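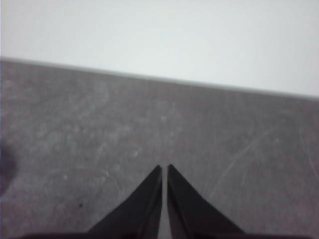
Could you please say somewhere what you mean by a bowl, a reader wrote after the first release, as half my cupboard would be bowls by your reckoning and my mother would call most of them dishes. Fair enough! There's now a whole section on it further down, and I've gone back through the older rows to match.

Kulasent: stacked crockery, one row per stack

Version of 1 August 2020

What's in it

Kulasent is a table of stacks. Each row is one stack of crockery, put together by hand on a table, with a note of what went at the bottom, what went on top, how the top one sat and whether I'd be happy to leave it like that in a cupboard. It has 3446 rows. The dishes come out of a pool of 98 separate pieces, nearly all of them odd ones (one saucer left from a set, a pudding bowl whose friends have gone, that kind of thing).

I started it when I was trying to fit the crockery for Bunthorpe village hall into two cupboards that were clearly built for something else. Matching sets are easy, they stack themselves. It's the odd bits that drive you up the wall, and I wanted to know which odd bits would go together without wobbling or getting stuck. I thought it would take a weekend. Ha.

Files

stacks.csv is the main table.
dishes.csv has one row per piece, with its size across the top, its height, its foot and its colour.
notes.txt is my running notes, unedited, with some grumbling left in.
README is the thing you're reading.

Columns in stacks.csv

There are 11 columns. In order:

row_id: just a number, never reused
bottom: the id of the lower piece, matching dishes.csv
top: the id of the upper piece
bottom_kind: plate, dish, bowl, saucer or other
top_kind: same words
sits: flat, tilted or rocking
overhang: none, one side or all round
sticks: yes, no or blank if I didn't try
room: how much height the stack needs, in millimetres
keep: would I leave it in the cupboard, yes or no
remark: free text, often empty

If bottom and top are the same kind it doesn't mean they match. I've had people email thinking it did, so please look up the ids.

What I call a bowl

Right, so. A plate is anything where food would slide off if you walked too fast. A bowl is anything you could eat soup out of and carry to the sofa. A dish is the bit in between, and there's a lot of it: shallow things with a proper wall, pasta plates, those wide ones people use for salad. I used to call all of those bowls and it made the numbers silly, as shallow ones behave much more like plates when you put something on top.

If I couldn't decide I filled it with water up to the rim and tried to carry it across the kitchen. I got wet a few times. Anything that was still a muddle after that went down as dish.

You may well disagree with some of these, and the sizes in dishes.csv are there so you can sort them your own way.

How a stack gets made

I pick the bottom piece, set it down, pick the top one and lower it on roughly centred. Then I let go and don't fiddle. That last part matters more than anything else in here! It's very tempting to nudge the top piece until it looks nice, but when you're putting things away with a tea towel over your shoulder you don't nudge, so the table doesn't either.

Then I write down how it sits. Flat means the rim is level as far as I can tell by eye. Tilted means one side is higher but it stays put. Rocking means it moves if I tap the rim with a finger.

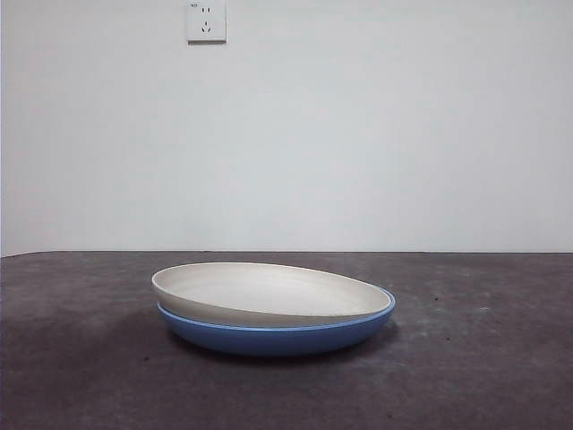
Small on top of wide is the obvious way round, and most of the rows are like that. The trouble comes with pieces that are nearly the same width. The top one goes in on one side and catches on the other, and there you are with a tilt. It's perfectly steady, it just takes up more height than you'd planned for, and if you put a third thing on it you'll be sorry. I've marked plenty of these as keep = yes all the same, because in a real cupboard I'd leave them and shut the door.

Wide on top of small I only did where it seemed like something a person might do. Dinner plate on a cereal bowl, for instance, which everyone does when they want to cover leftovers.

Colours

The colour column in dishes.csv is there so you can tell the pieces apart and for nothing else. I've used plain words: white, off-white, cream, blue, green, brown. My cream and your off-white may be the same plate. Patterns get the word patterned and no more, I'm not describing roses to anyone.

What got thrown out

There were 3532 rows before I tidied up. The ones I took out were repeats where I'd written the same stack twice on the same evening, a run where I'd mixed up two saucers, and a few where a piece got chipped and I carried on before noticing. The chipped one is still in dishes.csv with its older rows, and it stops after the chip.

I didn't throw out anything for giving an odd answer. If two rows have the same bottom and top but one says flat and the other says tilted, that's how it went on those goes. A round plate isn't always as round as you think, and which way it's turned makes a difference.

Things it's no good for

Glasses, mugs and anything with a handle. I tried mugs for one evening and gave up.

Stacks of three or more. Everything in here is a pair. People ask whether you can work out a stack of three from two pairs, and sometimes you can, but I wouldn't put my best plates on it.

Working out prices or makers. Some of the pieces came from the Barell market in a box with no labels and I haven't tried to find out what they are.

Telling you what will get stuck. The sticks column is far too patchy. I only tried it when I had a bad feeling, so the yes answers come up more often than they should.

Opening it

It's a plain csv and any spreadsheet will do. If you use Cele, tell it the first line is headings or it'll treat row_id as a dish and you'll get a very strange summary. The remark column has commas in it, so the whole column is in quotes. There are a couple of places where I've typed an inch mark inside a remark and I've doubled it up, which is what most programs want.

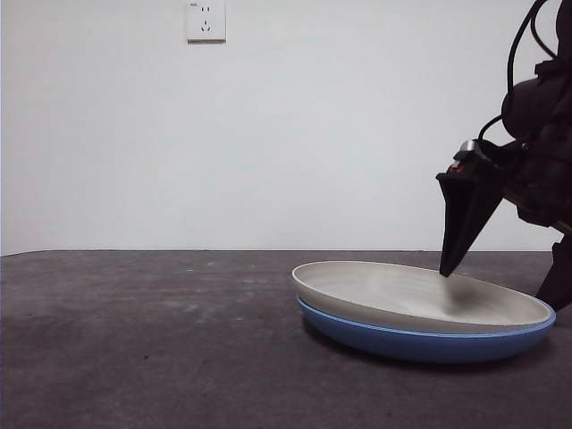

Stacked pair, blue underneath.

Still to do

Oval things. I own precious few and they don't fit the size column, which only has room for one width. I'd probably add a second one and leave it blank for everything round, though that means a new version and everybody's scripts falling over, so it can wait until October.

Weights. I keep being asked for these. My kitchen scales jump about too much and I don't want to put in numbers I don't trust.

A better word than other. It currently covers a butter dish lid, a ramekin and something that might be an ashtray.

Using it

Do what you like with it. If you pass it on, keep this README with the files so the next person knows what a dish is. If you find a row that can't be right, send me the row_id and what you think is wrong with it, and I'll get the two pieces out and stack them again.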